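Clutalard 料箱抓取台

共享工坊里的桌面抓取装置：一个钣金料箱、一台机械臂、一台固定在上方的相机，外加采集和回放脚本。本文件说明硬件怎么搭、数据怎么存、怎么跑起来。

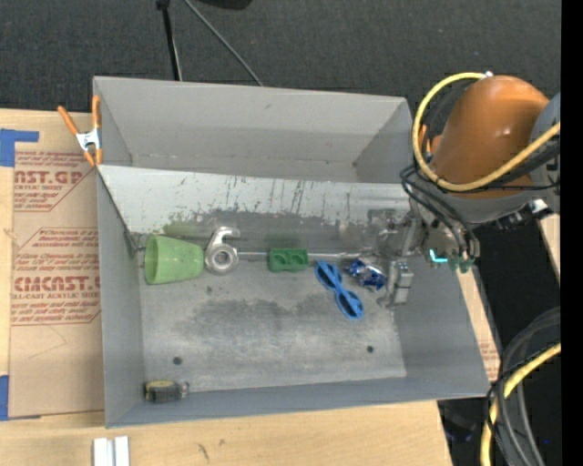
目录结构

hardware/ 支架和夹指的图纸，DXF 与 STEP 各一份
config/ 相机标定、料箱边界、速度上限
scripts/ 采集、回放、检查
data/ 采集结果，不进版本库，单独打包
notes/ 维修记录，按时间倒序

硬件

料箱是灰色钣金件，中间有一块斜隔板，把箱体分成前后两格。物件只放在前格，后格留空。斜隔板的漆面磨损很重，下部有一条不规则的深色带，做背景差分时容易被当成物体，config/mask.png 已经把这一带标出来，换料箱后要重画。

料箱放在浅色木台面上，左上角用一只橙柄弹簧夹夹住。搬动过料箱后必须重新标定，哪怕只挪了一点。台面上垫的亚克力板保护纸可以留着，左侧的纸用蓝色胶带贴住，胶带翘起就换。

机械臂从料箱右侧伸入，末端是金属连杆夹爪。黄色粗线缆绕过橙色外壳，转腕部之前看一眼线缆的余量。腕部行程在 config/limits.yaml 里限制过，不要为了够到左侧箱壁去放宽它，改从基座转。

电源和急停接在 Brinlow 配电盒上，急停按钮串在主回路，不经过软件。配电盒的接线图在 hardware/brinlow_box.pdf，第二页的端子编号有误，以盒盖内侧手写的为准。

物件

前格里混放形状和反光程度不同的小件，例如浅绿色塑料杯、带圆环的钩形金属件、细直金属杆、深绿色方块、蓝色 8 字形塑料件、皱的蓝银色反光包装、黑黄两色的短柄工具。物件清单在 data/objects.csv，字段为 id、名称、颜色、备注。

金属杆靠在斜面底部时最难夹，容易和压在上面的方块一起被带起来。采集脚本不区分这种情况，标签里记为 multi，后处理时自行决定是否保留。反光包装的深度值经常缺失，缺失处填 0，不做插值。

安装

需要 Python 3.6，Ubuntu 18.04 上测试过。

git clone 之后进入目录，执行：
pip install -r requirements.txt
python scripts/check_camera.py
python scripts/check_arm.py --dry-run

两个检查都通过再上电。check_arm.py 不带 --dry-run 时机械臂会动，先清出台面右侧。

采集

python scripts/collect.py --episodes 40 --out data/run_xx

每次抓取最多尝试 3 次，都失败就跳到下一个目标。前格的物件由人手动打散，脚本会暂停并等待回车。采集期间不要碰料箱，也不要关顶灯。

数据格式

当前数据包名为 lakutia-bin，共 500 次抓取。每次抓取一个文件夹：

rgb.png 抓取前的俯视图
depth.npy 深度，单位毫米
pose.json 夹爪目标位姿，料箱坐标系
result.txt 取值 ok、fail、multi

料箱坐标系的原点在前格左前角，x 沿长边向右，y 指向隔板，z 向上。旧版本的原点在箱体中心，转换用 scripts/convert_origin.py。

其中有 27 次的 result.txt 是事后人工补写的，编号列在 data/relabeled.txt，做评测时建议剔除。

已知问题

相机画面右侧有一条竖直黑边，训练前请裁掉，裁剪参数在 config/crop.yaml。
箱底前部有两个小圆孔，分割模型偶尔把它们识别为物件。
回放脚本不检查料箱位置，标定过期时夹爪会撞到前壁。
Chowdhury 支架的螺钉会慢慢松，每次开工前拧一遍。

许可

代码用 MIT，图纸和数据用 CC BY 4.0。

最后更新：10/02/2019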